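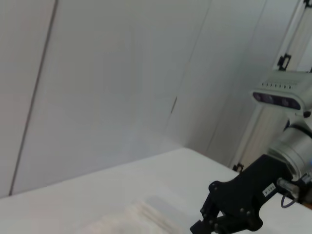

Dradus is a word list of household terms used in Atstead and in the farms around Brirenden. It records what people call the things they keep in kitchens, sheds and closets, and where two families on the same road use different words. Most entries are for plain objects. A folded white cloth like the one on the table would go under "cloth, general", with separate rows for the names people give it in the kitchen, at the sink and on the ironing board. The list is meant for anyone working on local speech, and for families who want to check a word their grandparents used.

Version 2, released March 29, 2022

What is in the folder

entries.csv has one row per word. There are almost 200 rows. The columns are headword, spelling_variants, meaning, room, speaker_code, place and notes.

speakers.csv has one row per speaker, 14 in all, with a code, a decade of birth and the place where the person grew up. Names are left out unless the speaker asked to be credited.

sources.txt lists the older material we checked against, mainly the Bellini notebooks. These were kept by a schoolteacher and passed to Lucrezia Cattaneo, who typed them up.

How the words were collected

Annunziata Pellegrini and Lino Palumbo did the interviews. Each speaker was asked to go through the house room by room and name things as they came to them. We did not use a picture book or a fixed list of questions. That makes the entries uneven. Kitchens are covered well, and so is anything to do with bread. Bathrooms are thin. Tools depend almost entirely on whether the speaker had a shed.

Where a speaker gave a word and then corrected it, both forms are kept and the correction is marked in the notes column with a c.

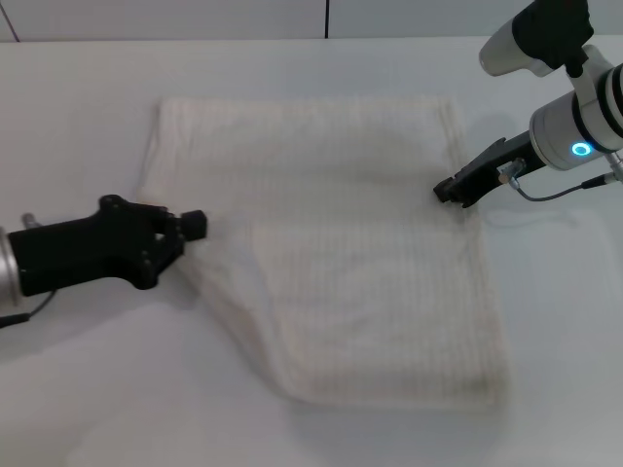
Spelling was the hardest part. Few of these words had been written down, and the people who had written them down did not agree with each other. We followed the Bellini notebooks where they had the word. Otherwise we used the spelling the speaker preferred, if they had a preference. Please search spelling_variants as well as headword before deciding that something is missing.

Changes from version 1

The room column is new. "Yard" and "garden" have been merged, as the speakers did not separate them. Several entries for buckets had the wrong place code and have been fixed. Parviz Heydari found most of these.

Known problems

The place column uses Brirenden for the town and for everything outside it up to the Atstead line. We would like to split this.

The notes column contains commas, so open the file with a proper CSV reader.

Some meanings are circular ("small pan: a pan that is small"). They are being rewritten for the next version, planned for September.

Use

Free to copy and reuse with credit to the Dradus word list. Send corrections to Lucrezia with the headword in the subject line.

Shared 2 times

Comments

Assunta D'Amico
My mother's word for the bread drawer is not in here. Sending it to Lucrezia today.

Parviz Heydari
The ladle entries still look swapped between Atstead and Brirenden. Can someone check against the notebooks?

Lino Palumbo
Checked, Parviz is right. Will fix.

Reply Share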